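Put the words back

Quick one, written between two other jobs, so forgive the state of it.

I want to talk about icons. Specifically the ones sitting on their own with no word next to them, in toolbars, in side menus, along the bottom of phone screens. I've been cross about them since February and I'm going to be cross about them in public now.

What set me off was the Drevadum redesign. I use Drevadum for invoices. Have done for years. Dull, grey, a bit ugly, worked fine. Down the left side there was a menu with words in it: Clients, Invoices, Payments, Reports, Settings. Lovely. You read the word, you clicked the word. Then one morning the words had gone and there was a thin strip of shapes. A page with a corner folded. Another page with a corner folded, slightly different. A circle with a bit missing. Something like a paper plane. A cog, fine, everyone knows the cog.

The plane was Payments. I'd have put money on it being Send.

You hover and a little label pops up after a pause, so now I hover. Every time. Down the strip, pause, read, down, pause, read. The menu has all its words still, they're just hidden and I have to go and collect them one by one. And on a tablet there's no hover at all so good luck to you.

The usual defence is space. Words take up room, the design team wanted to give the room back to the content. All right. On my screen the content is a table in the middle with a great band of nothing down each side. The room has been given back and is being used for air. If the screen really is tiny then yes, something has to give, but I'd start with the logo.

Second defence: people learn. True, up to a point. People learn the 3 or 4 icons they use daily, mostly by where they sit. Ask them what the drawing is and they couldn't tell you. I know Payments on Drevadum is fourth down. I don't know it's a plane. So the picture is doing no work whatsoever, position is doing it, and the day somebody adds a new feature at number 2 the whole lot shifts and I'm sending reminders to clients who've already paid. Did that. Grovelling emails all afternoon.
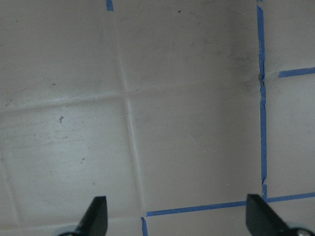
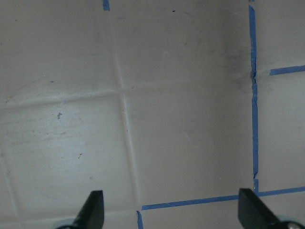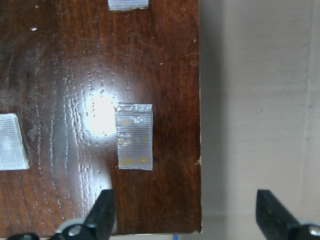 *Three surfaces, with tape on all three.*

Third one is that icons cross languages. I do have some sympathy here, translating a menu is a pain, German words burst out of the box, somebody has to redo the layout. But a drawing doesn't mean the same to everyone either. A drawing often doesn't mean the same to two people on the same sofa. Is the arrow going into a box "save" or "download" or "log in"? I've seen all three. Is the heart a favourite or a like or a donate button? What about three dots? Three dots means "we ran out of ideas, the rest is in here".

And the same product will do it to itself. Ikow, which I use for booking a meeting room, has a bin that means delete on the calendar page and a bin that means archive in messages. Same bin. I've not dared press either since.

Now the good one. Gkikas, the recipe app, which I suspect is made by a very small team, has words under every single icon. Small plain words. Cook, Shop, Plan, Saved. It looks a tiny bit crowded and I couldn't care less. My mother uses it. She's never asked me what anything does. She asks me what everything does on everything else, believe me, my phone goes at 63 miles an hour whenever something updates.

To be fair to icons, I like them. A shape next to a word helps you find your place again the second time, your eye goes to the shape and then checks the word. That's a good pair. I wouldn't want pages of bare text links either, that gets tiring in its own way. Keep the pair together, is all I'm asking.

The other thing is who gets hurt. Someone who lives in the software all day will cope with anything. They'd cope with hieroglyphs. The one who suffers is the person who comes in once a month, does one job, and leaves. Someone renewing a permit. Someone filling in for a colleague on holiday. They never get to the point of learning the strip, every visit is the first visit, and most of the people using most of the sites on the web are in that group. Design reviews are full of the other group, the ones who look at the thing every day and are a bit bored of it. Bored people take words away. It looks cleaner in the presentation!

I did a bit of work for Bridadia on their members' site and argued for labels and lost, at first. The feeling was that labels looked old. Fine, so we sat 4 members down with the icon-only version and asked each of them to change their address. Not one got there first go. One went to the little house, which is reasonable, an address is a house. The house was the home page. Labels went back in that week and I didn't say anything, though I did make a face.

Four people isn't science and I won't pretend it is. You'd see the same thing with your own four though, and it costs you a pot of tea.

So if you've got a menu in front of you today, some quick requests. Put the word next to the shape. If there's no good one-word name for the thing, the thing probably wants splitting or binning, and a vague drawing will only hide that from you. Don't count the hover label as a label. If you can't fit all the words at phone size, have fewer items. And if you must have an icon alone, use the boring ones: cog, magnifying glass, basket on a shop. I'd stop around there.

Drevadum has a setting for it now, by the way. "Expand side menu". It's under the cog, second tab, near the bottom, off by default. Turn it on. It forgets when you log out but it's somthing.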